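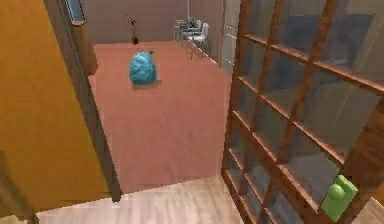
Section 4: Setting Up a Party Room in Illonik

Applies to the desktop version of Illonik. The tablet version hides about half of these settings and should be used for check-in only.

Read this section before you take a single deposit. The sales brochure says a party room can be "live in minutes." You can get a room live in minutes, yes. Getting one live with the right capacity, the right turnover time and a refund rule you can defend to an angry parent takes most of an afternoon. Plan for the afternoon.

You will need:

Your posted occupancy limit for each room, from the certificate and not from memory
Your opening hours, including holiday hours
Your written cancellation policy
An Owner or Manager login (Host logins can view rooms but can't save them)

4.1 Create the room

1. Open Venue, then Rooms, then Add Room.

2. Type a room name. Parents will see this name on the invitation and on the receipt, so "Rm 2 back NEW" is a poor choice. Names can be changed later, but invitations that have already gone out keep the old one.

3. Choose a room type. The choices are Private, Shared and Overflow. Pick Private if only one party uses the room at a time. Overflow sounds useful and seldom is: it lets the system move a party into that room without asking you.

4. Enter the floor area in square feet. Illonik will offer a Suggested Capacity based on this number.

5. Ignore the Suggested Capacity. Type your own limit in the Maximum Guests box.

CAUTION: The suggested figure knows nothing about your tables, your gift cart, your exits or your local fire code. In our test venue it offered 234 guests for a room posted at 80. The software accepted both numbers without a warning. Your fire marshal will not.

6. Under Who Counts, check both Children and Adults. By default only Children is checked. This default is fine for pricing and wrong for occupancy, and one setting controls both. See 4.4 for the workaround.

7. Select Save Draft. Do not select Publish yet, even though it is the bigger button.

4.2 Set party length and turnover

1. Open the draft room and choose the Time tab.

2. Under Play Time, enter the minutes guests spend in the play area. Under Room Time, enter the minutes they spend in the party room. Illonik adds the two together and shows the total to customers as Party Length.

3. Under Turnover, enter the minutes your staff needs to clear and reset the room. The default is ten.

Ten minutes assumes that the last party leaves on time, that no one drops a cake, and that the next family is not already standing in the hall with balloons. Time your own crew on a busy day and use the slowest result. If you use the average, half your parties will start late.

4. Under Early Arrival, choose whether hosts may bring decorations in before the start time. If you choose Yes, the early minutes come out of Turnover. They are not added to it. The screen doesn't say so.

5. Select Preview Day. Check that the last party ends before closing. Illonik checks that the last party starts before closing, and will happily book a two-hour party at half an hour to lock-up.

NOTE: If Preview Day shows a blank page, you have no opening hours saved for that date. Go to Venue, then Hours, fill them in, and come back. The draft will still be there.

4.3 Add packages

A package is a price, a guest count and a list of what's included. You need at least one per room.

1. Choose the Packages tab, then New Package.

2. Enter the base price and the number of guests it covers.

3. Enter the price for each extra guest. If you leave the box empty, extra guests are free. An empty box and a zero are treated alike, and neither brings up a message.

4. Check the items included: pizza, drinks, paper goods, a party host and so on. Checked items print on the confirmation as promises. Check only what you will supply every time.

5. Set the deposit. You may use a flat amount or a percentage.

6. Choose whether the deposit is refundable, and for how long. The wording customers see is taken from the Policy box and the money is moved according to the Refund Rule menu. These are two separate fields, and Illonik doesn't compare them. If your Policy box says two weeks and your Refund Rule says one, the customer reads two and the system enforces one. Read both fields out loud before you save.

7. Repeat for each package.

We suggest three packages at most. The Drusemel add-on lets you build as many as you like and calls this "personalized choice." What we saw at the counter was parents asking which one was the normal one. Have a normal one.

4.4 Separate paying guests from occupancy

Most venues charge for children and let parents in free. As mentioned in 4.1, one setting covers both counts. Until that changes, do the following.

1. Leave both Children and Adults checked under Who Counts.

2. In each package, open Price Rules and add a rule: Guest Type, Adult, Price, 0.

3. In the same package, raise the included guest count to cover children plus the adults you expect. If you skip this step, adults will use up the included places and the tenth child will be charged as an extra.

4. Make a test booking with a mix of children and adults. Look at the total on the confirmation page, not the total in the cart. The cart total does not apply price rules until checkout.

5. Cancel the test booking. Test bookings that are left open hold the room.

This is clumsy. Support describes it as the recommended method. We recommend it only in the sense that we haven't found another.

4.5 Waivers

1. Go to Venue, then Waivers, and select Upload.

2. Upload the waiver your attorney or insurer gave you. A sample waiver comes with the software. Don't use it. It refers to a state you may not be in and to equipment you may not own.

3. Set Signature Required to Before Entry.

4. Set the expiration. If you choose Never, returning guests won't be asked to sign again, even after you upload a new version.

5. Sign one yourself from a phone. The signature box is small on older phones, and you should find that out before a line forms.

CAUTION: A green check mark next to a guest's name means a waiver has been opened and submitted. It does not mean that the right adult signed it. Staff must still ask. A grandparent, a neighbor or a carpool driver can get the green check as easily as a parent can.

Waiver storage is limited to 2,000 signed forms on the basic plan. At the limit, new waivers are still accepted on screen but are placed in a queue and cannot be searched. Our test account had 3,136 on file before anyone looked. Check the counter under Venue, Waivers, Storage at the start of each month, and export old forms to a drive you control. Ask your insurer how long to keep them.

4.6 Connect the calendar

Skip this part if you don't use Weltton for staff scheduling.

1. In Illonik, go to Connections and select Weltton.

2. Sign in with the Weltton account that owns the schedule. Any account will connect. Only the owner's account will send changes both ways.

3. Choose which rooms to share.

4. Leave Auto-Assign Hosts off for the first month. It assigns whoever has the fewest hours that week, including people who have never run a party.

5. Wait for the first sync, then compare one full weekend in both calendars by hand. "Connected" in green letters means that the two programs have exchanged a password. It's no evidence that they agree about Saturday.

NOTE: Moving a party in Weltton does not send the family a message. Moving it in Illonik does. Always move parties in Illonik.

4.7 Publish

1. Go back to the room draft and select Review.

2. Clear any red items. Yellow items are mostly advertisements for add-ons and can be left alone.

3. Select Publish.

4. Open your public booking page in a browser where you are not logged in. Book the smallest package with a real card, all the way through.

5. Check that the confirmation arrives, that the room shows as taken, and that the deposit appears in your merchant account. Then cancel and check that the refund matches your policy.

If the refund is short, go back to 4.3, step 6.

Section last revised November 18, 2022. Menu names may differ in later versions. For rooms with more than one entrance, continue to Section 5, Check-In Stations.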